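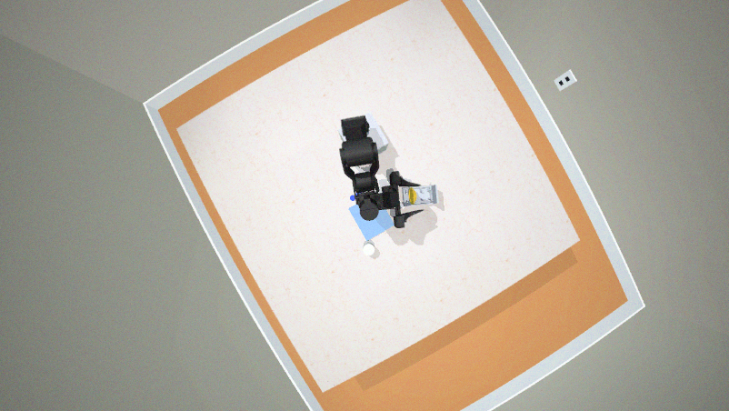 Lurnex open day at Daremgate: who went?

Forum: Small Automation > Events and visits
9 replies

millrace_tom
Went to the Lurnex open day in October and figured I'd post notes for those who couldn't make it. Parking was bad, coffee was fine. They had three rooms going. Most of the crowd was in the first one with the palletizing cell. I spent most of my time in the back room, where they ran the Mesari arm sessions in simulation on two big monitors.

The guy running it took questions the whole way through, so the 20 minute slot ran closer to 40. You got to pick a task from a list, and they ran it from the overhead view while he talked about the grasp settings. Handouts were gone by 11.

dovetail88
I was at the afternoon one. Same room. I thought it was the weakest part of the day. If I drive 60 miles to see a robot, I want to see a robot. I can watch a sim at home.

millrace_tom
Fair, but the palletizer was real and you could stand next to it. The sim room was on the schedule as a sim room.

kestrel_lane
What did the list of tasks look like? We're looking at a small arm for kitting and the sales rep keeps sending me the same brochure.

millrace_tom
Mostly small pick and place. The table has a big pale work surface with a light blue square on it, a little white cup near that, and a few small items close to the arm. It's a two-finger gripper. The arm has plenty of open surface on the near side that they didn't use at all while I was there, and I would have liked to see some longer reaches.

hexkey_ron
Cycle time? Anybody write down a number?

dovetail88
He wouldn't give one for the sim. He said they had logged 1374 runs across all the tasks and that the times depend too much on the speed cap to mean anything. I get that, but it's also what I'd say if the times were bad.

hexkey_ron
It's also what I'd say if they were good and I didn't want to be held to it. Every integrator I've dealt with does the same.

kestrel_lane
Did they show how it handles things sitting close together? That's our whole problem. We have parts that touch in the tray and the fingers need clearance on both sides.

millrace_tom
Somewhat. I have one view from the session where the gripper is down at a small white piece with a yellow end, and there's a gray rectangular part right up next to it, partly under the upper finger. I asked whether the planner treats the neighbor as an obstacle or just accepts some contact. He said that's a setting, and the default is to accept light contact. Worth asking your rep about, kestrel. 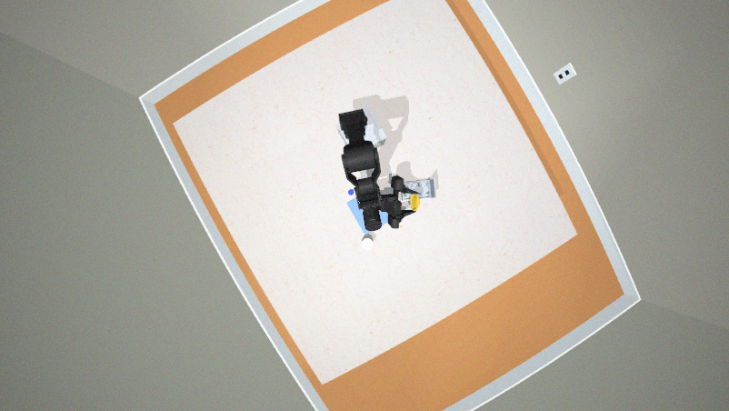 Re: Lurnex open day at Daremgate (page 2)

kestrel_lane
Thanks, that helps. Light contact would scratch our parts, so I'd need it switched off. I'll ask what it does to the planning.

pinion_sue
I work with a Mesari arm, the older one. With contact off it gets picky and will refuse grasps that look fine to you. We ended up changing the tray spacing and leaving the setting alone. It cost us $325 in new inserts and an afternoon.

dovetail88
See, that is more useful than anything I heard in that room.

millrace_tom
You could have asked. He was standing right there.

dovetail88
I did ask. I got the speed cap answer.

hexkey_ron
Was the Pal software part of this or separate? The flyer had both names on it.

pinion_sue
Separate. Pal is the job editor. You can run the arm without it but you'll be writing your own scripts.

millrace_tom
They had Pal on a laptop in the front hall. I only got a couple of minutes with it. The menus looked OK and it took a while to load a job. They said there'll be another open day in the spring, with sign-up through the Daremgate front desk.

kestrel_lane
I'll go to that one. If anyone wants to split the drive from the north side, send me a message.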